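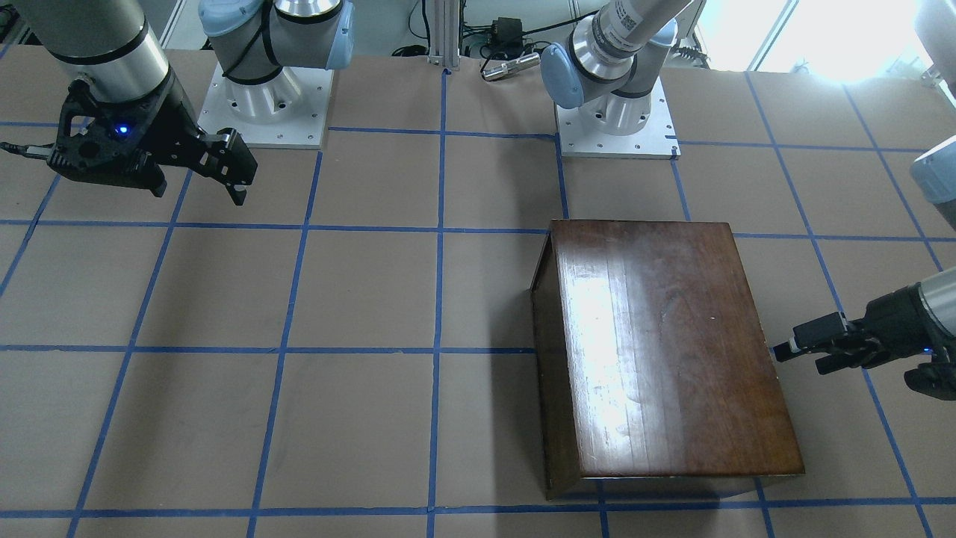
Ticket 251
Subject: Drawer in wooden box binds when pushed closed
Product: Bresasholm box, dark finish
Opened by: Slavica Babić, Tristdale
Assigned to: Bevan Rutherford, Orkanen
Priority: Normal
Status: Closed

Reported problem

Customer reports that the drawer slides freely for most of its travel and then binds before it is fully home. Pushing harder closes it, but the drawer then needs a sharp pull to open again. The box was fine when it was unpacked and has been getting worse through July. No drops, no spills. Customer has not sanded or oiled anything.

Requested from customer: length of drawer travel, distance from the closed position at which it binds, and where the box is kept.

Reply from S. Babić, 10:40

Travel is 90 mm. It binds with 14 mm left to go, always at the same point. The box lives on a shelf above a radiator, which is off for the summer. Humidity in the room reads 73 percent. I have tried it with the drawer empty and with the usual contents (pens, a stapler, spare keys) and it makes no difference. If I press on one side of the drawer front it goes in a little easier, but I can't tell whether that is the side that rubs or the other one.

Notes, B. Rutherford

Binding at a fixed point suggests local contact. General swelling would normally drag over a longer part of the travel. Possible causes, in the order they should be checked:

1. Debris or a raised glue bead at the back of the opening.
2. Drawer going in slightly crooked.
3. Side of the drawer swollen toward the rear.
4. Box out of square because the surface under it is not flat.

Item 4 is quick to rule out and should be done before anything is removed from the wood. Set the box on a flat table, press down on each corner in turn and check for rocking. Then repeat the closing test without moving the box.

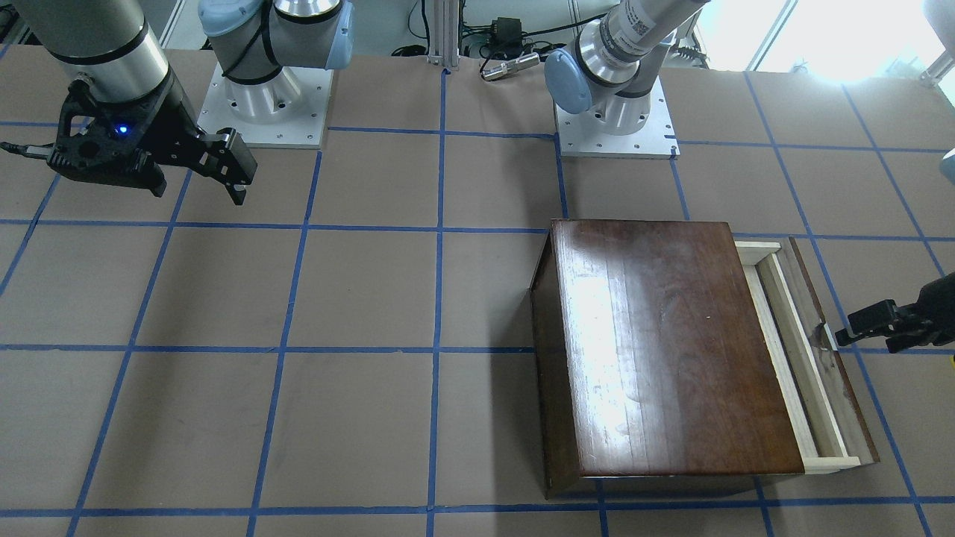 CLOSING TEST

Remove the contents. Open the drawer most of the way and close it slowly with light, even pressure at the center of the front. Stop at the first resistance and do not force it. Repeat with pressure at the left end, then at the right end. Write down which of the three gives the least resistance.

Next, take the drawer out and rub a soft pencil along the outer faces of both sides and along the bottom edges. Refit, close to the point of resistance and take it out again. Contact areas will show as smeared or polished graphite. Send the location measured from the back corner.

Reply from S. Babić, 15:15

No rocking on the table. Left end gives the least resistance. Pencil is smeared on the right side only, a short patch near the back corner, lower half. I also felt inside the opening with a finger and there is a hard bump low down on the right – smaller than a grain of rice.

Notes, B. Rutherford

Bump and smear match. Most likely dried glue from assembly. Slight swelling in humid weather would use up the clearance that had been hiding it, which fits the gradual onset.
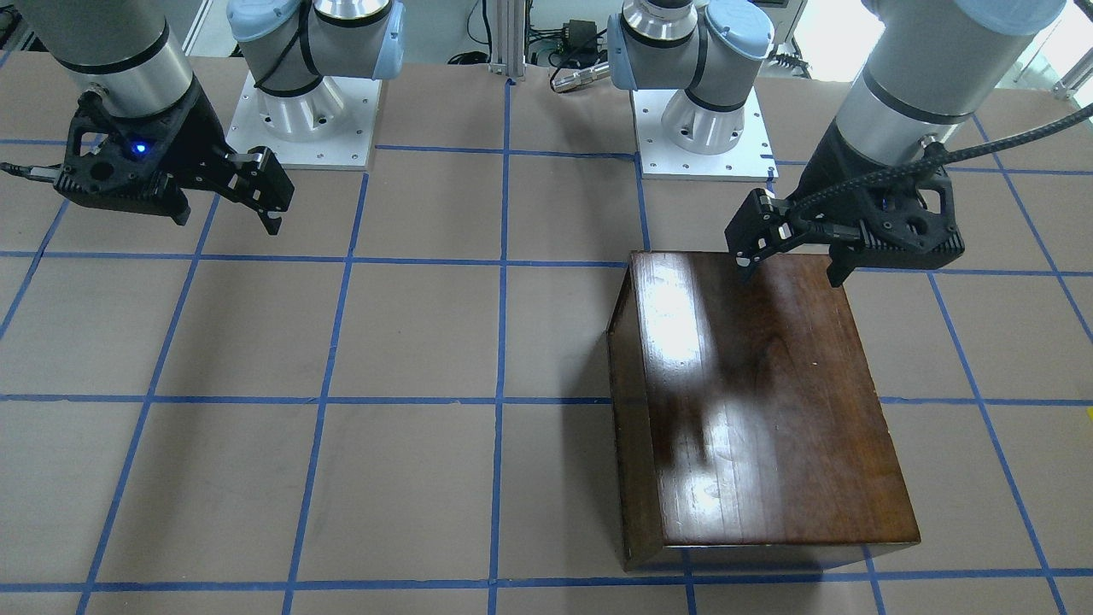 Glue of this kind should be pared off and not sanded, as sanding inside the opening tends to take wood from around the bead first. Use a sharp chisel held flat, bevel up, and work in thin passes. Wipe out the chips, then rub a plain white candle lightly over the patch on the drawer side. No spray lubricants – they stain the finish and collect dust. Leave the drawer side itself alone for now. If it still drags in the same place, send it to Prendergast for refitting.

Reply from S. Babić, 16:50

Bead came off in two pieces. Drawer now closes all the way. Slight drag in the last part but no pull needed to open it. Waxed as instructed.

Resolution

Glue bead removed by customer. Remaining drag put down to humidity, no wood removed. Customer to move the box off the radiator shelf before the heating comes back on, and to reopen this ticket if the drawer becomes loose or starts to bind again.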